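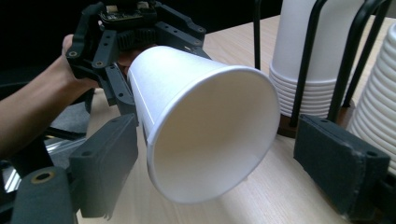
Chapter 2
Signing, Ratifying and Coming into Force

Reading time: 3 minutes

The first chapter dealt with how states come to talk to one another at all. In this chapter we look at what happens once the talking has produced a text. Newspapers often report that two governments "have agreed a treaty" on the day the ministers sit down with their pens. In law the position is usually less settled than that. Between the end of negotiations and the day a treaty binds the parties there may be several separate steps, and a treaty can fail at any of them.

We will use one case all the way through. Zarnirwood and Fostance are neighbours that share a river. Zarnirwood is upstream and has a plan for a power station that would draw cooling water from the river and return it warmer. Fostance is downstream, where farmers and a fishing fleet depend on the same water. After long talks held in the border town of Wosham, the two governments settled a text, known from then on as the Wosham Agreement. Its main promise was that neither side would build a large plant within 100 kilometres of the border without giving notice to the other and sharing its studies of the likely effects.

Adopting the text

The first step is to fix the wording. While talks go on, a draft treaty is full of square brackets, each marking words that one side wants and the other does not. When the last brackets are gone, the negotiators adopt the text. In a treaty between two states, both must agree. In larger conferences the rule may be a vote, often by two-thirds, though many conferences prefer to keep talking until no one objects.

Adoption says only that these are the words. It places no duty on either state to carry them out. Negotiators often put their initials on each page at this stage, so that there can be no later argument over which version was the final one. If the treaty exists in more than one language, the text should also say whether each version counts equally or whether one is to be preferred when they differ. The Wosham Agreement was drawn up in both national languages, and the talks were held up for weeks over a single word that could be read as either "consult" or "inform". The difference matters a good deal. A state that must inform its neighbour has only to send a letter. A state that must consult has to wait for a reply and give it some thought.

Signature

Signature is the step the public sees. It is carried out by a head of state, a head of government, a foreign minister or some other person who holds a document called full powers, which shows that he or she may act for the state. Some treaties bind the parties as soon as they are signed. These tend to be short agreements on practical matters, such as visas or the exchange of records. Most important treaties say that signature must be followed by ratification.
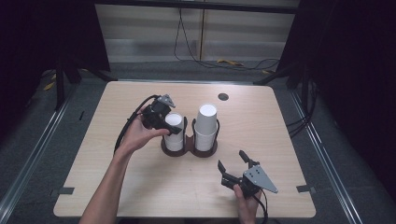 Surely a signature has to count for something, one student objected when an early draft of this chapter was used in class, "or why would they bother with the ceremony?" It does count. A state that has signed a treaty subject to ratification is expected not to do anything that would defeat the treaty's object and purpose, until it has made clear that it does not mean to become a party. Suppose that Zarnirwood had signed the Wosham Agreement and then rushed to finish its power station before ratification, with no notice given. Fostance would have had good grounds for complaint, even though the main promise did not yet bind anyone.

How far this interim duty reaches is less certain. It does not require a state to obey the whole treaty early. It is also hard to say when a state has waited so long that it ought to be treated as having dropped the matter. We come back to this in the section on delay.

Ratification

Ratification is the act by which a state tells the other parties that it agrees to be bound. Students often mix up two things here, and so do reporters. Inside a country, the constitution may say that parliament has to approve a treaty before the government can go ahead. That is a matter of national law. Ratification in the international sense comes afterwards, when the government sends or exchanges a formal document. A parliament can vote yes and the government may still choose to hold the document back.

In Zarnirwood the constitution allows the government to ratify on its own, provided the text has first been laid before parliament for a set time. In Fostance both houses must vote. The lower house did so quickly. The upper house, where the river districts have more seats, took a different view and sent the text to be studied. Zürcher, the firm that had been chosen to build the power station, wrote to both governments asking when the rules would be final. Neither could tell it. 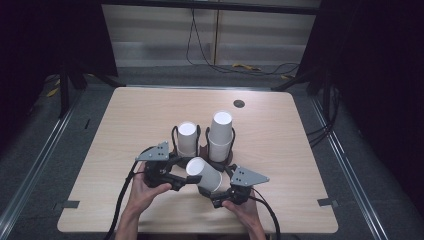 Fostance replied in writing that its upper house was under no duty to hurry, and that the agreement itself set no time limit. Both points were correct. A state that has signed a treaty is under no general duty to ratify it. If negotiators want a deadline they must write one in, and they seldom do, because a missed deadline raises the question of whether the whole bargain has fallen away.

Delay is common and has many causes. A new government may take office with other plans. A treaty may call for changes to national law that have to be drafted first. Sometimes a state likes the credit that comes with signing and has little wish to take on the duties. At other times the treaty is simply waiting its turn in a crowded parliamentary year – a dull reason, but a frequent one.

Reservations

A state may wish to accept most of a treaty but leave out some part of it. It can try to do this by making a reservation, a statement that it does not accept a given article or accepts it only in a certain sense. Reservations belong mainly to treaties with many parties. Between two states, a reservation is really an offer to reopen the talks, as the other side has to accept the changed bargain or there is no bargain at all.

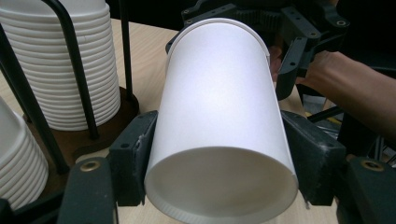

The upper house in Fostance wanted to add a statement to Article 3, which dealt with notice. It asked that notice should be given before any land was bought for a plant, and the text said only "before building begins". Zarnirwood would not accept this as a reservation. It was willing, however, to exchange letters recording how both sides understood the word "building". The letters did not alter the article. They did give any later tribunal something to go on when reading it, and they were enough to win the vote.

Entry into force

A treaty enters into force on the date, or by the method, that it lays down. The Wosham Agreement was to take effect on the first day of the month after the two instruments of ratification had been exchanged. They were exchanged in July, and the treaty became binding in the month that followed. From then on each state had to carry it out in good faith, and neither could point to its own national law as an excuse for failing to do so.

Treaties with many parties usually set a number of ratifications that must be reached first. Some go further and name particular states whose ratification is required. A rule of that kind is used where a treaty would make little sense without certain members, for instance those that own most of the ships or reactors it covers. It also hands each of the named states a means of stopping the treaty for everyone else. The next section looks at what other states can do in the meantime, beginning with provisional application.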